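Hunden councilor on the ethics vote: 'I should have declared it'

Hunden council votes Monday on whether to open an ethics review into the Lasness road contract. We got 20 minutes with the councilor at the center of it, between two meetings. 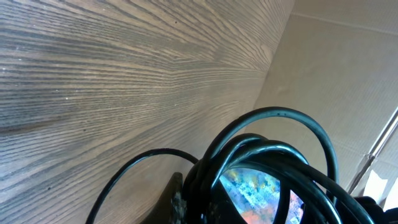
First question, the dinner. Paid for by Herrero, the firm that won the work. "I went, I ate, I left. The contract never came up." Then why was it missing from the register for 12 weeks? Long pause. "I should have declared it. I was told I had 30 days and I let it slide. That's on me."

The bill was small. The contract isn't - and residents in Lasness have noticed. A petition calling for the councilor to step down from the roads panel had 2437 names on it when we went in.

"I've read it. Some of those people I've known all my life. One of them taught me to drive."

So step down? "From the panel, maybe. From the council, no. Let the review do it's job first."

What about Hevora, the losing bidder, which says it was never told the scoring had changed? "They were sent the same letter as everybody else." Could we see the letter? "Ask the clerk." We did, no reply yet.

The councilor will sit out Monday's vote. Two collegues have said they'll do the same, though neither would say why. "You'd have to ask them. I've got enough to answer for."

Phone rings, coat on. One more - any other dinners? "No. None." And then from the stairs: "Check the register. It's up to date now."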